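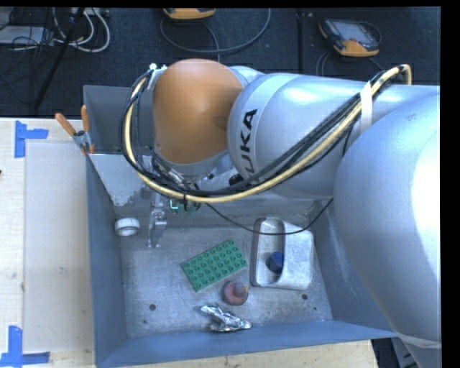 I've been selling bits and pieces for robot cells long enough to know that cable dressing is where good intentions go to die, so let me tell you about the Stelimau dress kit and why I keep it on the first page of the shop. It's a set of reusable straps, saddles and spacers for holding hoses and cables along the outside of an arm, and it comes with a little rule card that I wrote myself (more on that below). A bundle like the one on the KUKA, with a cream-yellow hose and thinner black cables strapped high up and tied again below the orange joint, is just the sort of job it's meant for. Look as well at the thin black cable hanging from the wrist and drooping over the back of the bin. On a bin job I'd want that brought in with the rest, as anything that dips near the walls is a thing I'd rather keep short!

What's in the bag

Stelimau dress kit, standard size
27 hook-and-loop straps, white or black
3 swivel saddles
2 spacer combs for keeping hoses and signal cables apart
1 rule card, printed both sides
1000 mm of spiral wrap, cut to length with ordinary snips

The straps go round twice and close on themselves, and there's a write-on patch on each one. The saddles turn, so the bundle can follow the wrist without being wrung like a dishcloth. If you need a different number of straps, just put it in the order notes and I'll see what we can do.

The rule card

People ask for this on its own nearly as often as they ask for the kit, so here's most of what it says. These are our house rules, by the way. They sit underneath your robot maker's manual and your own risk assessment, and if any of them disagree with the manual, the manual wins.

Isolate and lock off before you put a hand on the bundle. Jogging the arm "just a bit" while somebody holds a strap is how fingers get hurt.

Find the worst poses first. Run the programme at reduced speed, from outside the fence, and note where the bundle is tightest and where it hangs lowest. Those two are hardly ever the same pose.

Fix at both sides of a joint, never across the middle of it. Leave the slack in the bend.

Straps should be snug but still slide under a firm push. I see hoses pinched into an hourglass far too often – if the strap leaves a dent, it's too tight.

Keep open boards and connectors out of the path of the bundle, and put a cover over them where you can.

Give the pendant cable its own route and its own hook. It shouldn't share with anything that moves.

Check again after the first shift, then whenever the tool or the programme changes. Write the date on the strap patch (that's what it's for).

A note on bins

Deep bins are harder on cables than flat tables, what with the walls and the arm tipping over to reach the corners. Ott Stankevičius, who fits these for customers up at Cernside, does his pose check with the bin clamped in its real position and the gripper sent to all the corners in turn, and he's talked me into doing it the same way. It takes longer. I've stopped grumbling about it.

Will it fit mine?

Very probably. The saddles take a bundle up to 60 mm across. For thicker ones there's the Rebane wide saddle, sold singly, and it goes on the same base. If you've already got Flarex combs on your arm you can keep them, the straps thread straight through. I wouldn't use the kit near welding spatter or hot parts – it's plain nylon and it will melt.

Changes

The rule card was reworded in April 2024 to make the lock-off line the first one. If yours starts with strap tightness you've got the old February printing, so drop me a line and I'll post you a new card free.

Ordering

Kits go out in a padded envelope, usually the next working day. Unopened bags can come back within a month. Spare straps, saddles and combs are all on the spares page, and if you're stuck on sizes, measure round the fattest part of the bundle and send me the number.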